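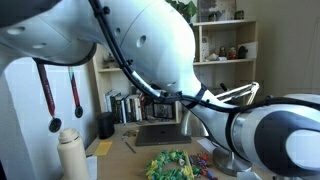

Arnel Baluyot @arnelbaluyot
Desk clean-up thread, because I said I'd do it in November and it's now 2020-12-04. Feel free to mute me!

The rule is that everything on the desktop gets picked up once and gets a proper home. No "I'll just pop it over here for now". I am terrible for popping things over here for now.

First up, the garland. Green and yellow, all frills and little flowers, left over from Erna's farewell do. I love it (it's so cheerful) but it sheds bits of green every time I move it. Going in the party box with the beads.

The beads are a maybe. Red, blue, green, purple, very Mardi Gras. Erna reckons they should go on the tree. I'm coming round to it.

Medals are staying up. Both from the Saludo fun run, different years. I walked most of the second one and I'd do it again tomorrow.

Sticky notes! I went through the drawer and found 60 of them, all written on, and I could explain maybe four. One just says "Callunus, ask re lids". Whose lids?? Recycling.

Little metal bits at the back near the laptop are next. My plan is an old jam jar, label facing out, and if I haven't opened it by winter the whole jar goes.

Someone asked about the bookshelf behind. It's a Fodelero, the light wood one, paid $183 for it second-hand and carried it up the stairs with my brother-in-law, who still brings it up at every barbecue.

Speaker stays, water bottle stays, pen stays if it writes. Laptop stays shut until I'm done or I'll end up reading recipes for an hour (ask me how I know).

Tea break. Almost 16 replies telling me to keep the garland out for Christmas, so fine, you win, it's going along the top of the bookshelf. Beads too. Drawer number two after lunch, that's where all the cords live, wish me luck!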